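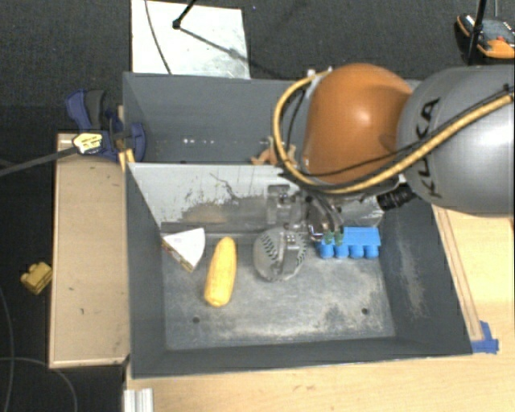
Slide 1. Two grey bins, one behind the other, with a KUKA arm over them.

Search this site Go

STOCK RECORDS THAT MATCH THE SHELF
Speaker notes, Teresa Kaczmarczyk

Slide 1. Title

Leave up while people sit down. Say name, say Henao, say spare parts. Questions go at the end except for definitions, which can be asked at any point.

Subject is inventory record accuracy in a small parts store. Scope is counting, location labels and adjustment codes. Forecasting and reorder points are out of scope. Zoila Pacheco covers both after the break.

Slide 2. Definitions

Location: a labelled place that holds stock. A bin is a location. A shelf with four bins on it is four locations, and the shelf itself should not have a stock record.

Record: what the system says is in the location.

Accurate: the physical count equals the record, within the tolerance for that item class. Read this line twice. Most arguments about accuracy come from two people using different tolerances.

Net variance and gross variance are different figures. If one location is over by 11 and its neighbour is under by 11, net variance is zero and both records are wrong. We report by location, right or wrong, and keep dollar value on a separate line for finance.

Slide 3. The starting position

Henao store, before the change. 2000 locations in use. One full count a year, in June, store closed, everyone in the building given a clipboard.

Problems with the annual count:
Counters did not know the parts. Left-hand and right-hand brackets were counted together.
Errors were found up to a year after they were made, so the cause could not be traced.
Adjustments were posted in one batch under a single code.
The store was shut while it happened, and urgent jobs took parts without paperwork.

Pause on the last one. The count was itself a source of error.

Slide 4. First sample

Random sample of 303 locations, counted by the regular store staff over normal shifts. 122 did not match the record.

Do not apologise for the figure. Someone will ask whether the sample was fair. It was drawn from the location list by random number, with empty locations included. Empty locations matter. A location that should be empty and is not is a wrong record, and it is the kind the annual count misses, as nobody prints a sheet for it.

If asked for the value of the errors: mostly small parts, low cost. A missing seal still stops a pump going back together.

Slide 5. Causes

Table on the slide. Talk to the headings only.

Wrong location on put-away. Largest group. Stock was in the building, in the bin next door.

Unit of measure. Hose clamps bought by the box, issued by the piece, recorded as either. Fixed in the item master. It cannot be fixed by counting.

Unrecorded issue. Parts taken after hours. Smaller than the workshop manager expected and smaller than I expected.

Returns. Parts brought back from a job and put in the bin without a transaction. Makes the record too low, so it goes unreported. People complain about shortages. They do not complain about finding extra.

Slide 6. Labels

Old labels were on the bins. Bins get moved. When a bin was taken away for cleaning it went back wherever there was a gap, and the label went with it.

New rule: label on the shelf edge, under the bin, never on the bin. If two bins stand one behind the other, both location codes go on the front edge with an F or an R at the end. Rear bins were responsible for more than their share of put-away errors. Where there was room we turned them side by side. Where there was no room, the rear bin holds the same part as the front one, as overflow, with its own record.

Labels printed on Trastico stock, matt. Gloss labels gave read failures under the aisle lights. Leave a clear margin at each end of the barcode. The first batch was trimmed too close and had to be reprinted.

Slide 7. Cycle counting

Replace the annual count with a short count every working day.

Class A, monthly. Class B, quarterly. Class C, once a year. Class is set by number of picks first and cost second. The accounts team wanted it the other way around. Picks cause errors, so picks set the frequency.

Blind count. The counter sees the location and part number and does not see the record quantity. Showing the quantity makes counting faster and useless.

Count at 6:30 a.m., before the first issue. No open transactions for the locations on the list. If a put-away is pending, the location drops off the list and comes back the next day.

Variance outside tolerance: recount by a second person before any adjustment. Check the neighbouring locations at the same time. Then adjust.

Slide 8. Adjustment codes

One code per cause, from slide 5, plus "unknown". No code, no posting. The Alance module will let you set the code as mandatory. It is off by default in our version; look under site options.

Review the unknowns weekly with whoever did the counting. If "unknown" is the most used code, the process is only correcting numbers and the errors will come back.

Slide 9. What we would do differently

Fix units of measure first. We counted clamps over and over before correcting the item master.

Freeze location moves during the labelling work. We did not, and part of aisle C was labelled from a list that was already out of date.

Tell the auditors early. Ours accepted cycle counts in place of the annual count, but wanted the written procedure and the recount sheets. The sheets from the first month had been thrown out.

The Bruremier depot ran the same steps after us with a smaller store and no scanners. Paper sheets, same blind count rule. It works on paper. Keying takes longer and needs a second check.

Slide 10. Handouts

Count sheet, tolerance table, code list. Paper copies at the side table. Tolerances are ours and are set for our parts. Do not copy the figure for bulk fasteners unless you weigh-count them too.

If running over, drop slide 6 from the second paragraph and skip the Bruremier comment.

Likely questions

Does it need a full-time counter? No. It is part of the early shift.

What about consigned stock? Count it on the same cycle, report it separately. The supplier gets the variance list.

Can the picker report an empty bin? Yes, and this should trigger a count. An empty bin is the cheapest count there is.

Hand over to Zoila. Her slides are in the same file, after the blank one.

Shared 11 times | 0 comments | Leave a comment

Contact | Copyright Teresa Kaczmarczyk | Back to top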